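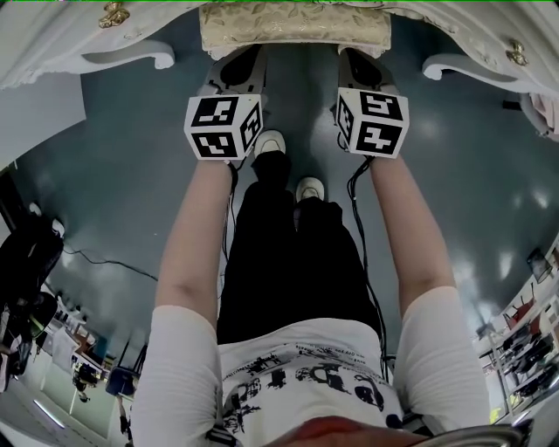 Week 6 handout: "French style" and what the words are worth
Furniture and Its Claims, spring term

Read this before the seminar. It replaces the second half of last week's lecture, which ran out of time somewhere in the 1850s.

1. The problem with the label

Pick up any furniture catalogue and you will find the word "Louis" used as if it were a shade of paint. A bedside cabinet is Louis. A television stand is Louis. Last week we looked at what furniture makers in Paris were doing in the middle of the eighteenth century, under Louis XV, and I asked you to keep a list of features: the cabriole leg, the shaped apron, the scroll, the shell, the dislike of straight lines. Keep the list, but be careful with it. A list of features tells you what somebody wanted a piece to look like. It does not tell you when the piece was made, where, or for whom.

Textbooks tend to treat revival styles as a faint echo of the real thing. I don't find that very useful. The revival of the rococo began in the 1820s and 1830s, had a long run through the middle of the century, and in the cheaper end of the trade it has never stopped. By simple length of time the copy has outlived the original several times over. If you meet a curved leg in an ordinary house, assume revival until you are given a good reason to think otherwise.

2. The dressing table as a type

The dressing table is a good test case, as its history is so often told badly. The usual version runs: a cloth (toile, hence toilette) was laid over a table; then the table was built for the purpose; then the mirror was fixed to it; then it went down in the world and ended up in the bedroom suite. Each step has some truth in it. The tidy order does not. Loose mirrors on stands went on being sold well after fixed ones were common, and plenty of households used a chest of drawers with a glass propped on top and never owned a dressing table at all.

Note also that eighteenth-century tables often hid the mirror. It folded down under a flap, and the closed piece could pass for a writing table. The large mirror on permanent show belongs mainly to the nineteenth century and after, when big sheets of glass became much cheaper. A tall fixed mirror over rococo legs is therefore a mixture of periods, whatever the seller calls it.
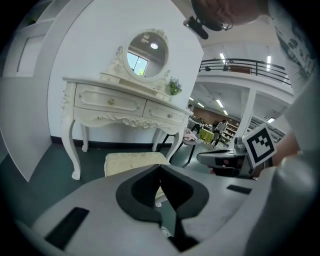 Fig. 1. White dressing table with cabriole legs, carved apron and oval mirror.

3. White paint

Students regularly write that white furniture is "typically French". Some of it was. Painted seats and panelling were common enough in grand French interiors, but so were greens, greys, blues and yellows, and a great deal of what was painted has been stripped, repainted or regilded since. What we now think of as French white owes at least as much to decorators working around 1900, and then to the fashion for distressed paint in the 1990s, as it does to Versailles. Veneer and marquetry, which took up a large share of the better Paris workshops' effort, hardly figure in the popular picture. They are expensive to imitate and paint is not.

4. Reading a sales description

Bring the Narico catalogue sheet to the seminar (it is in the course folder, dated January). Narico offers a range called Delacroix. Ask yourselves why. Eugène Delacroix was a painter, born in 1798, with no connection to rococo furniture that I have ever been able to find. The name is there because it sounds French to people who are not. The Dostberg range on the same sheet has very nearly the same legs and is sold as "Nordic heritage". The Cunda range has them too, with a different handle, and is "Mediterranean".

The Delacroix dressing table is priced at 421 and the Dostberg at 239. The sheet gives no difference in timber or in construction that would account for the gap. There may be one. I wrote to ask and had a brochure back.

Look hard at these words:

"Inspired by" – commits the seller to nothing.
"Hand-finished" – somebody touched it at the end. It says nothing about the carving.
"Antique white" – a colour, not an age.
"Heirloom quality" – I have yet to see a test for this.
"Solid wood frame" – ask what the rest is.

5. Does it matter?

There is a case for saying no. People like curved legs, they buy curved legs, and a table does not have to pass an exam. I have some sympathy with this. My quarrel is with the history that gets dragged in to justify the price, and with museum shops that ought to know better.

Written task

Choose one piece of furniture on sale now under a period name. In 1,000 words, separate what can be checked from what is only suggested. Do not tell me whether you like it. Essays that open with Marie Antoinette will be returned unread – she married into the family too late for the style most of you will be writing about.

The seminar lasts 90 minutes. Section 4 will take up most of it, so please have the sheet marked up beforehand.

Handout revised April 21, 2020. Earlier copies have the wrong date for the start of the revival and should be thrown away.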